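Projects > Guvard > Teardown cell > Gallery

Gathering examples on the Guvard cell

Guvard is a project on taking apart and refitting desktop computers with a robot arm. The arm doesn't run a fixed program for each case. It learns from recorded examples, and most of our working day goes into making those. One person drives the arm through a task by hand control, the recording is saved, a second person watches it back and labels it, and then the case is set up again for the next one. Brijesh Grewal and Shalini Semwal do most of the driving. Satish Mittal keeps the labels.

By the end of April the set held 2978 recordings. An attempt may run up to 60 seconds. If the operator needs longer than that, the attempt is saved anyway and labeled "slow" so it can be left out of training later.

The bench

Everything is done on a slotted aluminum table with the tower on its side and the interior facing up. The gray tray to the left of the case is 3D printed, with pockets and slots for small parts. Deepak Solanki drew it and has revised it twice, mostly to make the slots easier to reach from above. 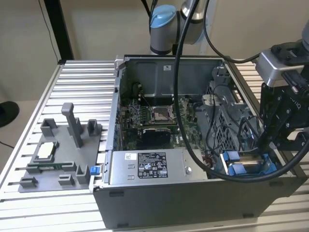
Working near the drive bay

Cables are the main source of trouble for the learning side. They rarely lie the same way from one setup to the next, and a model trained on tidy cases does poorly on a messy one. We ask operators to leave the cabling as they find it between attempts and to change it on purpose every so often.

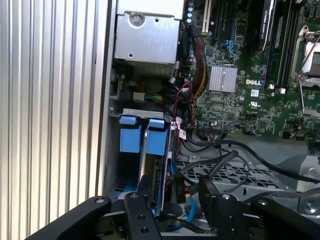
Gripper in the lower part of the chassis, with a small black connector between the fingers.

The wrist view is saved along with the view from the fixed camera. The two are matched by time stamp in Stimevach, our recording tool. Marthinus Hendricks wrote the part that throws out a recording when one of the streams drops. Before that, Satish had to find the gaps by eye.

Lining up on the drive

For drive tasks, operators bring the fingers in line with the front edge of the drive and hold there for a moment before closing. The short hold gives the labeler a clean point to mark where the approach ends. Shalini started doing it on her own recordings, and it is now in the operator notes for everyone.

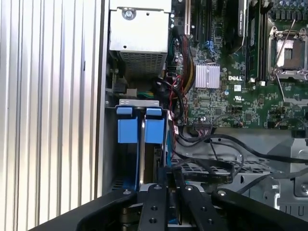
Failed attempts are kept as well. A missed grasp gets its own label along with a note on which way it missed, and if the operator recovers and tries again, the second try is marked as a separate segment. We have found the recoveries useful enough that new operators are told not to stop the recording after a miss. The only attempts we delete are those where a stream was lost or the wrong task name was entered at the start.

Next on the list are memory modules, which will use the same tray and the same labels.

2 comments | 2 shares

This site uses cookies to remember your settings. Accept | Manage cookies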